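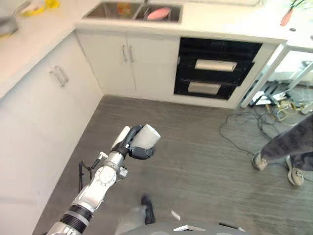 Stondwood Ballot Box, large

Lockable box for AGMs, member votes and community group elections. Holds 700 folded papers. Slot on top, two keys, numbered seals sold seperately.

Colour: grey or white. Flat packed, no tools needed.

Hire or buy. Hire is 4 days minimum, pick up from Elholm depot only.

Voting slips printed to order, packs of 1,000. Nominee names to Irena Marciniak by 23rd September please, late lists go in the next run.

Spare keys: quote the number on the lock. Part no. 2338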